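What is a bottle label for?

Next time you help to put the shopping away, stop and look at the drinks before they go in the cupboard. Nearly all of them have a label wrapped round the middle. A label is a thin sleeve or strip that tells you what is inside the bottle, how much of it there is and who made it.

The biggest words on a label are usually the name. Shops want you to be able to find a drink from the other side of the aisle, so the name is large and the colours are strong. The smaller words matter more to the person who is going to drink it. They can tell you what the drink is made from and how long it will keep.
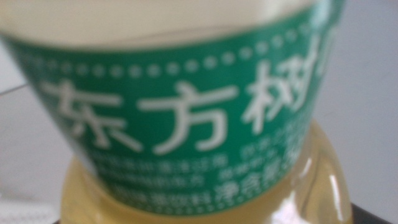

Labels are written in the language of the people who are expected to buy the drink. If you can't read that language, you can still find out quite a lot. Look for the biggest writing first. On this green label it is a row of large white Chinese characters, and the first one, 东, means "east". The small print is lower down, in lines that follow the bend of the bottle. You can also look at the drink itself where the plastic is clear. It is a pale golden yellow, the colour of weak tea.

Chinese writing does not use an alphabet. Each character stands for a syllable and usually has a meaning of its own. The character for tea is 茶, and it is said a bit like "chah". People in Britain sometimes ask for a cup of "char", and that word came from the Chinese one.

Try it at home

Yasmine Radwan's class at Okthorpe did this in June. They brought in clean, empty bottles and sorted them by the language on the label - 71 bottles altogether. Lungile Kekana brought one with two languages on it, so it had to have a pile to itself.

You will need some empty bottles, a pencil and paper.

Pick a bottle and copy out the largest word or character. Then hunt for a number with ml after it. This is the amount of drink the bottle held when it was full. Write it next to the name.

Ask before you take a bottle out of the recycling, and put it back when you have finished.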